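Cartão ondulado perde resistência depois de armazenado: como dimensionar o empilhamento?

Embalagem e logística > Cartão ondulado

Publicado por tmarques_exp

Expedimos peças metálicas em caixas de cartão ondulado de onda simples (tipo C), abas normais, compradas espalmadas ao fornecedor Lodent. Cada caixa cheia pesa 18 kg e empilhamos 7 de altura por palete. Desde outubro temos a camada inferior a ceder, sempre nos cantos, ao fim de duas ou três semanas de armazém. O fornecedor garante que o ECT está dentro da especificação e mandou o certificado do lote.

O armazém não é climatizado. O higrómetro junto ao cais marcou 74% de humidade relativa na maior parte do mês. O cartão espalmado fica no mesmo espaço, cintado, em cima de paletes de madeira. Que margem devo usar no cálculo? E passar para onda dupla resolve, ou estou a tapar o problema?

savlow_pt

Onda dupla e acabou. Aqui na Savlow mudámos e nunca mais houve reclamações. Fica mais caro, mas menos do que as devoluções.

Rivadeneyra

A carga na caixa de baixo é a soma das que estão por cima, ou seja, seis caixas: 6 × 18 = 108 kg. Em força, perto de 1.060 N. O ECT do certificado foi medido em atmosfera condicionada (23 °C e 50% HR) e não se transpõe diretamente para o seu armazém.

Precisa do BCT, a resistência à compressão da caixa montada. Se o fornecedor não o dá, estima-se pela fórmula de McKee simplificada:

BCT = 5,87 × ECT × raiz quadrada de (espessura × perímetro)

com ECT em kN/m, espessura e perímetro em metros e resultado em kN. Suponha que obtém cerca de 3,000 kN (três quilonewtons, para não haver confusão com a vírgula). Divide pelo fator de segurança. Para armazenagem de algumas semanas em ambiente húmido, um fator 3 é curto; eu trabalharia entre 4 e 5. Com 4, fica em 750 N admissíveis e a sua pilha já não passa.

Verifique também o alinhamento. A resistência está concentrada nos cantos verticais. Empilhamento cruzado ou caixas a sair da borda do palete tiram-lhe uma parte grande do valor calculado, e isso nem a onda dupla corrige por completo.
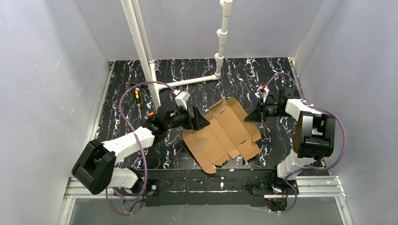

Nidia Agudelo

Concordo com as contas anteriores. Acrescento a parte do cartão espalmado, que costuma ficar de fora.

O cartão absorve humidade também antes de ser montado. As chapas do meio do molho equilibram muito mais devagar do que as de fora, e por isso o mesmo lote dá resultados diferentes no ensaio. Retire amostras do topo, do meio e do fundo e meça o teor de água por secagem em estufa (ISO 287). Acima de 10% eu não montava para pilhas dessa altura.

Segundo ponto: a cintagem. Cinta apertada sem cantoneira esmaga a onda na borda, precisamente onde vai ficar a aresta. Meça a espessura com micrómetro junto à marca da cinta e a meio do painel. No entreposto de Runisthorpe rejeitávamos molhos por essa diferença.

Quanto à onda dupla, faça primeiro o ensaio com pilha de cinco. Se a camada inferior aguentar o mesmo período, o problema é de carga e o cálculo diz-lhe qual o cartão a pedir. Se ceder na mesma, veja os vincos e a colagem da junta.

Peça ao fornecedor o BCT do formato exato, por escrito, com as condições de ensaio indicadas.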